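Search tips
Print | E-mail this page

Looking after a night guard at home

1. Rinse the guard in cool water as soon as you take it out. Hot water can warp it.

2. Brush it with a soft toothbrush and a drop of dish soap. Skip toothpaste, which scratches.

3. Once a week, on Thursday say, soak it in a cleaning solution for up to 20 minutes, then rinse.
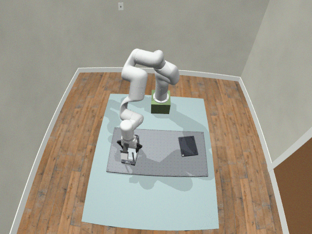 4. Let it air dry before closing the case. Wash the case too.

We use cookies. Accept | Settings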